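Household chore robots (can they do the housework yet?)

A household chore robot is a machine meant to do ordinary jobs around the home, such as folding washing, wiping benches and picking things up off the floor. I've kept this entry going for a while now, and the short answer to the question everyone asks me is still "a bit, slowly". This version was last revised 31/01/2019.

Background

Machines have been doing single chores for ages. Your washing machine is one, and so is the dishwasher, and they're terrific at it because the job happens inside a box. The trouble starts when the work is out in the lounge room. Floors have cords on them, there's a bin and a slipper and a box you've been meaning to unpack, and no two homes are laid out alike. A shop floor is kinder — the bench stays put and the parts turn up the same way round all day.

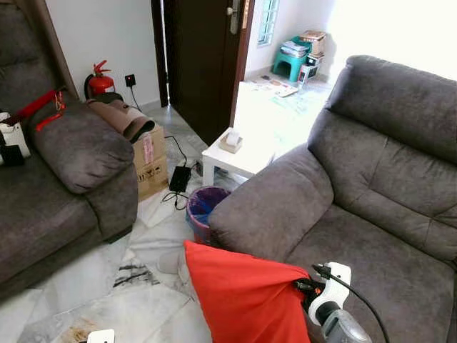
Cloth is the bit I find most interesting (I do go on about it, sorry!). A mug keeps its shape when you grab it, but a tea towel has a new shape every time you touch it, and the machine has to work out where the edge has gone. People do this by feel without thinking. Most grippers have very little feel to speak of, so they lean heavily on cameras, and a camera has a hard time with a corner tucked under a fold.

Folding

Folding usually gets broken into steps: find a corner, find a second corner, pull the top edge straight, lay the thing down, fold it over. The first two steps eat most of the time. Two arms help enormously, as one can hold while the other goes looking.

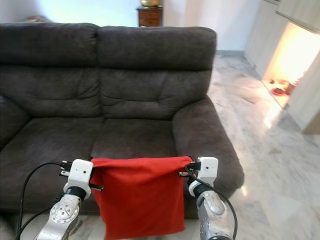 Getting that top edge straight is the halfway point, and I'd say it's where the good systems now look properly capable. Laying the cloth down flat is fussier. Let go a touch early and it crumples, and you're back to hunting for corners. The Truvo trial, which I followed closely, ran 900 folds of plain square cloths and got 765 of them to a standard I'd put in my own cupboard. Fitted sheets weren't attempted, and I can't blame them, I can't fold one either.

Shop-floor work

Bretlow has a packing line where a pair of arms puts folded cloths into cartons, 4,000 in its best month, which was March. It's a narrow job, but it's real work. Norix tried a similar set-up with mixed garments and went back to hand packing after 2 months. Sleeves were the problem, mostly.

See also

Brzozowska fold test; laundry sorting; robot vacuums; grippers for soft goods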